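Reading time: 8 minutes

Chapter 2
A Robot at Work in the Bathroom: The Visit to Telwood

Before we speak of sensors, joints and control, I would like to take the reader on a visit. Many students meet the robot first as a drawing with arrows. In my opinion this is the wrong order. It is better to stand beside a machine for one afternoon, become a little bored, and start to ask questions. The theory in this chapter will then have something to hold on to.

The visit was made on 10 August 2018, when the workshop at Telwood held its open day. The host was Þórey Mikkelsen, who at that time led the group for household tasks. With me were two students, Asger Sveinbjörnsson and Gunnlaugur Thorlacius, and their notes are used in several places in this book. The day had 143 visitors, and for this reason we were let in by small groups of 8 persons.

The theme of the demonstration was the bathroom. Þórey Mikkelsen explained the choice to us in a simple way. A factory is built for the machine, but a bathroom is built for a person who can turn sideways. The distances are short, the surfaces shine, and glass is difficult for many sensors, which may look through it or receive a false reflection from it. A drawer makes the matter worse, for when it is open it takes away a part of the space where the arm was free to move before.

I ask the reader to remember three words from this visit: reach, clearance and contact. Reach is how far the gripper can come. Clearance is the free space which remains around it on the way. Contact is what happens when the clearance is zero, by plan or by mistake. We shall give exact definitions in Section 2.3. 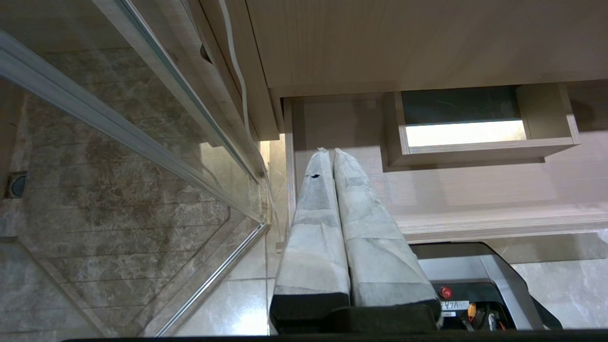 Gunnlaugur asked why the fingers of a gripper should be covered with something soft. The answer was that a hard finger touches a surface at a few small points, while a soft cover spreads the force over a larger area. The price is that one knows less exactly where the finger ends. We return to this exchange in Section 2.5, where the student will calculate it for a simple case.

Asger was more interested in the planning of the path. He wrote in his notebook: "The shortest way is not the way it takes. Ask why." I have kept his question as the first exercise of the chapter. The reader should try to answer it now, in a few lines and without formulas, and keep the paper until Section 2.6.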